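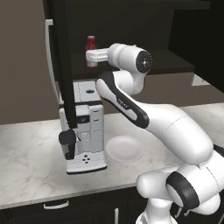

Chaltu Derese wrote in that the bread rises fine on the first loaf and then just sits there on the second, same flour, same tin, same everything, and could the starter be tired?

Wednesday, October 2, 2019
By Margarida Cordeiro
3 min read
Search the help log

Ticket 71 – sourdough, second loaf won't rise
Status: closed

I love this kind of ticket! Chaltu keeps a rye starter she calls Lobo, fed once a day, and bakes two loaves back to back on Saturdays. The first one comes out tall and open. The second is a brick with a nice crust.

First check: the starter. I asked her to put a spoonful in a glass of water right after mixing loaf one, and another right before mixing loaf two. Both floated. The float test isn't perfect with rye, so I also had her mark the jar with a rubber band, and Lobo doubled in 4 hours. That is a lively starter, and I told her so.

Second check: water. She was using cold tap water for both doughs. Her kitchen was at 21 degrees Celsius, a bit cool for a quick rise but perfectly workable. No change when she warmed the water for loaf two.

Third check: salt. Roald Løken suggested this one on the thread, and it was a good thought – he once salted a dough twice and got the same flat result. Chaltu weighed everything again and her salt was right both times.

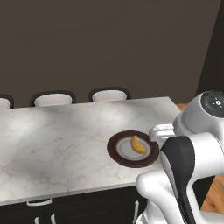 Then I asked the question I should have asked at the start, which was when she mixes the second dough. She mixes both at the same time, in the morning, and leaves the second bowl on top of the oven while the first loaf bakes. So loaf two gets a long, very warm wait and has run out of puff before it ever sees the tin. It was never underproofed at all. It was way over!

Fix: second bowl goes into the fridge as soon as it has been folded, and gets shaped while loaf one is in the oven. After shaping it goes back in the fridge until the oven is free.

Chaltu's update came in on Sunday night: "Both loaves the same height. I had to eat a slice of each to be sure."

Leokadia Malinowski asked whether this works with white starters too. Yes, though white doughs hold their shape a little longer when they overproof, so you might not spot it until you cut the loaf and find it tight and gummy near the bottom. Poke the dough with a wet finger – if the dent stays and the whole thing sighs, bake it right away in a pan with sides.

Related: ticket 6, starter smells like nail polish remover.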